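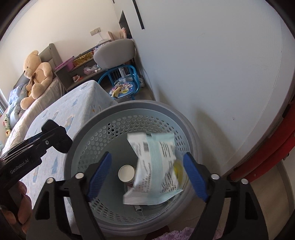
ok bedroom is done for now. 1,466 drops into the basket, all by hand, both grippers. my wrists are toast

for anyone new: arm is called Nurach, lives on the bench in the back room, supposed to pick junk up and put it in a basket. thats the whole dream. no folding, no dishes

been recording with the handheld grippers first so the arm has something to copy. arm itself still has no elbow cover and one cable held on with tape

crinkly packets are the worst thing in this house. they fold at the top, they swing, they stick to the ribbed pads for a second after you open. you think you let go and you didnt

rule as of today: open ALL the way, wait, then move. i kept pulling back with the fingers half closed and dragging stuff out again

threw out 143 clips for that. Hemant Rathore says keep them and label them as misses. probably right, but they're already gone, sorry Hemant

small stuff is easier than i figured. little round containers, fine. anything bendy and see-through, ugh

also learned the basket matters. holes in the side = fingertips catch if you come in low. coming in from straight over the top now, way fewer snags

re: "why not just vacuum gripper" x3 now. tried it in August. loud, and it let go of anything wrinkled. my pump is also garbage so maybe dont take my word for it

Ok bench stuff. new wrist bracket printed, second try. first one cracked right along the layer line when i tightened the screw. turned it on its side, more walls, holding so far

Skinik servo on the wrist still buzzes at rest. not loud but you hear it from the kitchen. Irina Vasiliu thinks its the deadband setting. gonna try that tonite before i spend money on another

the finger linkage i'm copying by eye and a pair of calipers. parallel bars so the pads stay facing each other. mine go out of line once theyre fully open, i think one bar is a hair short

pivots: used plain bolts and nylock nuts. too tight = wont close, too loose = flops. washers on both sides fixed most of it

someone asked about clutter in the background. leaving it. i want the arm to work in a room people sleep in, bed and toys and all

Shewit Lemma if you're reading this i still have your crimper. yes i know

next up
- cut a longer bar for the left finger
- label the drops, sort by soft / hard
- 2 more rooms, kitchen floor first
- find the good hex key

first run on the arm itself when the wrist quits buzzing. soft stuff last. will post whatever happens, even if it throws a sock at me

edit: found the hex key. it was in the basket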